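How to ask for a police incident report

Nov 4, 2019
By Américo Carrilho

If you have been burgled, hit by another driver or had something stolen, your insurer or landlord will usually want a copy of the police report. Getting one is not hard, but the form is easy to fill in badly, and a badly filled form goes to the back of the pile. The steps below are for the records office in Trendberg. Acuña and Desturel use the same form but have their own counters.

Before you start

Find your incident number. The officer who came out should have left you a card with it on. If you have lost the card, ring the non-emergency line and give your name, the address of the incident and the date. They can look it up, though they won't read the report to you over the phone.

You will also need photo ID. A driving licence or passport will do. If you are asking on behalf of someone else, bring a signed letter from them and a copy of their ID as well as your own.

Step 1. Get the form

The form is number 473. Paper copies are kept at the front counter and in the library on Jornness Street. You can also print it at home, but print both sides, as the declaration is on the back.

Step 2. Fill in the top half

Write the incident number exactly as it appears on the card, including the letters. Give the date of the incident, not the date you reported it, if the two are different. Under "your part in the incident" tick one box only: victim, witness, driver, or other.

Step 3. Say which papers you want

Most people only need the basic report. Witness statements and photographs are asked for separately and take longer. If you reported stolen goods, ask for the property list too. Check it against your own notes when it arrives — whatever was kept in drawers is easily left off. 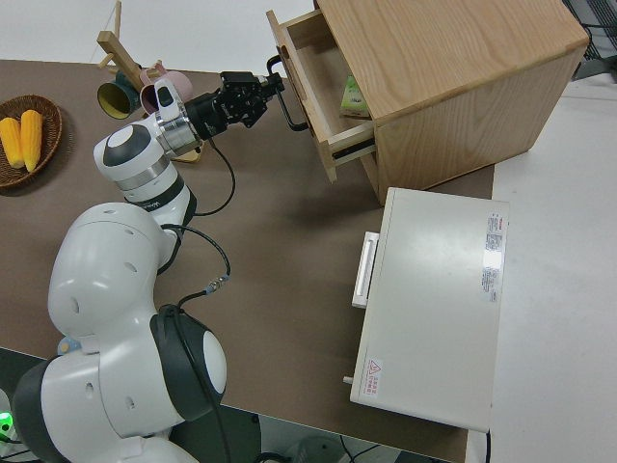 A drawer with a black metal handle.

If the list is wrong, don't write on the copy. Send a short letter with the incident number at the top and say what should be added or taken out.

Step 4. Sign and hand it in

Sign the back and take the form to the counter, or post it with a photocopy of your ID. Don't post the original. Ask for a receipt if you go in person. The office handled more than 3,000 requests last year, and the receipt number is the quickest way for staff to find yours.

Step 5. Wait, then chase

Basic reports are normally ready in 2 weeks. If the case is still open you may get a copy with parts blacked out, or a letter saying it can't be released yet. You can ask again once the case is closed, using the same form. Keep the refusal letter, as insurers will often accept it for the time being.

Requests sent in February tend to be slower because the office is closing off the previous year's files.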